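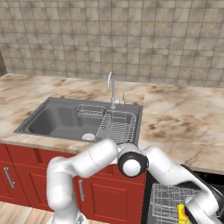

Figure 8.1 The arm over the dishwasher rack in the simulated kitchen.

Chapter 8
Building in Software First

Before you start

You will need the parts list from Chapter 3, your own measurements of the counter or bench where the arm will stand, and a computer that can run the simulator without its fan drowning out conversation. Groups sharing a machine should agree on one folder for the model files and keep a dated copy of every version that is ever used to make a decision.

Words used in this chapter: base, link, joint, reach, payload, collision shape, contact, friction, play.

8.1 What the model is for

Most people who come to a shared workshop wanting to build a kitchen arm have already seen one work on a screen. It picks up a plate, it turns, it puts the plate in a rack. They want to know which motors to buy. My advice is to wait, and to be a good deal harder on the screen version than they have been so far.

A simulator is a program that keeps track of where things are and works out what happens when they touch. It does this many times a second, using numbers that somebody typed in. If the numbers are good, some of its answers will be good. If the numbers came from a catalog, or from a stranger's file, or from a tired evening when you wanted to see the thing move, you have a cartoon with a clock attached.

That doesn't make it useless. A model is quite good at telling you that a plan will fail. If the arm can't reach the back of the sink in software, where every joint is perfect and every link is perfectly stiff, it won't reach it on your counter. A model is far less good at telling you that a plan will work. Please keep those two apart. A large share of the wasted money I have seen in workshops came from treating the second kind of answer as though it were the first.

Take the kitchen used in this chapter. It has a tiled wall, a marble-patterned counter, a sink with wire racks fitted in it, red base cabinets and a dishwasher. It looks convincing, and the looks are the part you should care about least. The veins in the marble tell you nothing about whether a plate will slide. Someone spent time on the grout lines. I would rather know how much time went into the weight of a plate. 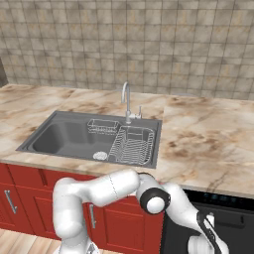 Ghislain Lachance
Bench Instructor and Series Author

8.2 Placing the base

The first real decision in any arm build is where the base goes, and it is the one people change last, after everything else has been drilled, wired and tied down. Change it now, while it costs nothing.

In our kitchen the arm stands on the near side of the counter, in front of the cabinets. That puts the sink and the dishwasher both in play. It also puts the arm in front of doors with bar handles. In software this does no harm, as nobody in the model wants a saucepan. In a home it means that a person has to reach around a machine to get into a cupboard, and people will do that whether you tell them to or not, with the power on or off.

Work through the placement in this order.

Measure the real counter: height, depth, and the distance from the front edge to the center of the sink. Measure twice, with two different people holding the tape.

Put the base in the model at the spot you favor. Move the arm by hand, joint by joint, to the farthest place it has to work. Then move it to the nearest. The nearest place is often the harder one. An arm folded up tight has few ways left to turn its wrist.

Open everything that opens. Cabinet doors, drawers and the dishwasher each sweep out a space, and the base must stay clear of all of them. If the model came with doors that don't move, add the swept space as a plain block and treat it as solid.

Write down the clearance at each position. If it is less than the width of your hand, mark it as a failure for now. You can argue with yourself later, once you know how much play there is in the real joints.

Groups tend to skip the third step. The Zovow arm, a kit build that lived in our workshop for a season, was bolted down with great care in a place where the oven door struck its shoulder. The model had no oven door. It had a very handsome picture of one, pasted on a flat panel.

8.3 Numbers you should not trust

Every part in a model carries values you can't see on the screen. Go through them before you believe anything the arm does.

Weight. The link weights in a downloaded file are often copied from some other arm. Weigh your own parts on a kitchen scale and type in what you read. Include screws, cable and the cover you plan to add in December when you are pleased with yourself.

Friction. This is the worst of them. One number is asked to stand for wet glass, dry steel, a greasy plate and a rubber fingertip with flour on it. Whatever you choose will be wrong for most of the evening's dishes. Run each test at a low value and again at a high one. If the task only works at one of the two, you don't have a working task.

Joint strength. Many files set the motors to be stronger than any motor you can afford. The clue is an arm that never slows, sags or misses. Find the limit in the file and replace it with the rating of the motor on your list, and then take some off, as ratings are written by people with motors to sell.

Collision shape. What you see and what the simulator feels are two separate things. A wire rack may look like rows of prongs and be stored as one flat-sided box. Plates will then rest on top of it as if on a table. Turn on the collision view in your program and look at the rack with nothing else showing. Students are often quite cross when they do this for the first time. Good.
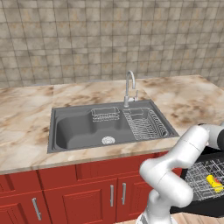

Zirnia Shared Workshop, Home Build Group

8.4 The rack problem

A dishwasher rack is a grid of thin wires, and each wire is a chance for something to catch. A sponge or a small block lying on it touches several wires at once. A fork may touch one, or go straight through. The simulator has to find every one of these contacts, and to keep up it will often cheat. It may let two shapes pass slightly into each other and then push them apart. When the push is too strong the object jumps. When it is too weak the object sinks.

Neither one is a discovery about dishwashers. I say this because I have read project logs in which a group spent an evening writing code to stop a spoon from leaping out of a rack. Real spoons don't leap. They had fixed a fault in the simulator by adding a fault to the arm, and when the code was later moved to the hardware, the wrist gave a small downward shove at the end of every move. It took them far longer to find that shove than it had to write it.

So keep a list of troubles in two columns. In the left column put anything that could happen on a real counter. In the right put anything that could only happen inside the program. Do not write arm code for the right-hand column. Adjust the model, or change the test so that it asks less of it.

The opposite mistake is quieter. Wires bend, racks roll on their rails, and a rack with a heavy pot on one side sits lower on that side. Your model rack will probably do none of these things. It will stay exactly where it was put, and the arm will seem very accurate as a result.

8.5 How many runs are enough

The usual boast is a large one. Fulgencio Sepúlveda, who taught this course before me and left me his notes, kept a record of a group whose Luris arm had finished 600 simulated runs with no dropped plate. They were proud of it and had it printed on a sheet by the door. The same code on the real arm managed 2 clean runs out of 8.

He looked at what the 600 had in common. The plate began in the same spot each time, to the width of a hair. The light never changed. The plate was always the same plate. Six hundred runs of one event tell you very little more than one run does. His note on it, dated 27th October, reads in full: "Ask them to move the plate."

Ask yourself the same. A smaller set of runs with honest changes in it is worth more than a big set without. Shift the starting place. Turn the object. Swap it for one that is heavier, or narrower. Let the base sit a little crooked, as yours will. Then count the failures and describe each in a sentence, in plain words, before anyone opens the code.
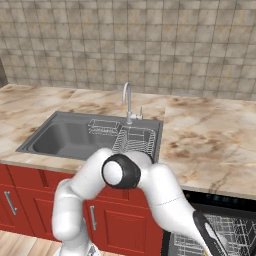 Once the failures are described, sort them by the part you would have to touch to mend them: the base, a link, the wrist, the fingers, the program. If most of them fall under the base, go back to Section 8.2 and accept that you will be doing it again. If most fall under the program, be suspicious. Groups that enjoy coding find a great many coding faults.

8.6 When to buy parts

You may order the frame and the base plate when the arm reaches every position on your list with hand-width clearance, using your own weights and your own motor ratings. Hold back on the fingers. No model I have used, and that includes Toma, which several readers have written to me about, has given me finger designs that survived contact with a real dish. Cut them from scrap, tape them on and expect to throw them away.

Motors come last. Borrow one first if your workshop has a shelf of them, clamp it to the bench and hang a weight from it at the full length of your longest link. Leave it for as long as a normal load of dishes would take. Feel the case with the back of your hand once the power is off. Then compare what you found with the figure in the model, and correct the model.

Section 8.7 goes through the measuring jig used for this test. Have your link lengths written down before you turn to it.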